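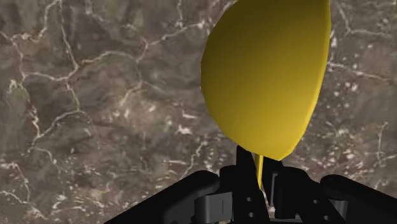 2018-01-27. Simulated cell, cell 2 model, wrist view. Came in on the weekend to get the gripper setup in the simulator back in line with the real cell before the Hilness parts arrive in February. The complaint from Thursday was that grasps on thin sections close fine in one run and slide in the next, with nothing changed in between. For the grip test I used the yellow piece, held by its stem between the dark parts of the gripper with the broad rounded end up above the jaws. It is a good part for this. The held section is narrow and most of the body sits over it, so any error in the finger position or the contact settings ought to show up early.

Started from the config Beat Strebel saved before the holidays. Loaded the cell, homed the arm, opened and closed the gripper ten times with nothing in it. No complaints in the log. Joint positions came back to the same values each time, so the drive side of the model is OK and I left it alone.

Next the tool frame. The real cell had its finger plate changed to the longer Stisa one and the model got the new mesh, but the tool center point was never moved. It was still sitting where the short plate ended. Measured off the drawing and entered the new offset along the tool axis only. The other two axes were correct. Saved as a new tool, kept the old one under its old name with "short" added, please don't delete it, the Ornedeck job still calls it.

With the new tool the approach is much better. The fingers now come in where the program says they do.

Collision shapes next. The bracket on the right of the wrist view had a full-detail collision mesh, every slot and recess included. It gives the solver a lot of small edges to look at and we never touch anything with that part on purpose. Replaced it with two boxes, one for the upper section and one for the lower. The finger plate got a single box with the bolt recesses ignored. The jaw bars already had simple shapes. Checked by switching on the collision view and turning the gripper through a full wrist rotation. The boxes follow the visible parts properly and nothing sticks out into the gap.

Contact settings: friction on the finger faces was different left to right. One side had the value from the rubber pads, the other had the default. I think this is the main cause of the sliding. Set both to the rubber pad value. Left the part's own friction where it was.

Time step was the other thing. Somebody had raised it to get faster runs. Put it back to the old setting. A full run is slower now, and I would leave it that way until we have a reason.

Test runs after all of the above, same part, same start pose, only the random seed changed:

First batch, 116 grasps. Lift, hold, quarter turn, hold, set down. Two drops, both during the quarter turn. Looked at both. In each one the closing force had not reached its set value when the lift started. The program waits for a fixed time after the close command and doesn't look at the force at all.

Changed the wait to a force check with a timeout. If the timeout is reached the gripper opens, backs off and the run is marked as failed, no second attempt. Beat would like a second attempt. I'd like to see the failures first.

Second batch, set for 3000 and left running over lunch and most of the afternoon. Stopped it by hand at 2851 to get the machine back for the export. No drops. There were timeouts, all of them early in the batch, and I haven't gone through them yet. Logs are on the shared drive under the date, subfolder grip_b.

Memory use climbs slowly during a long batch. At grasp 2301 the viewer started to lag and I closed the viewer window, the run itself went on without it. Same as we saw on the Bühler feeder model. For long batches run without the viewer.

Ground texture: left as is, the brown one with the pale branching lines. I had planned to swap it for plain gray, but the vision people want a busy background behind the part for their edge tests, and it doesn't touch the physics. The texture is a bit soft at this camera distance. Fine for our purposes.

Wrist camera position checked against the bracket drawing. It matches. Both jaw bars are in view and the stem can be seen going down into the gap to the right of the center plate, so the pinch point can be watched during the close. Don't move the camera without telling me, the next set of pictures should be comparable.

Still open:
Go through the timeouts in grip_b.
Copy the force check into the program for the real cell. Needs a dry run at low speed with the guard closed first.
Ask Stisa for the mass of the long finger plate. The model still has the mass of the short one, and the payload entry on the real controller probably does too.
Repeat the first batch with the part rotated half a turn about the stem.
Label on the real cabinet still shows the old tool number. New label is printed, lying on my desk.

Config saved as rev 7. Rev 6 is the state before today.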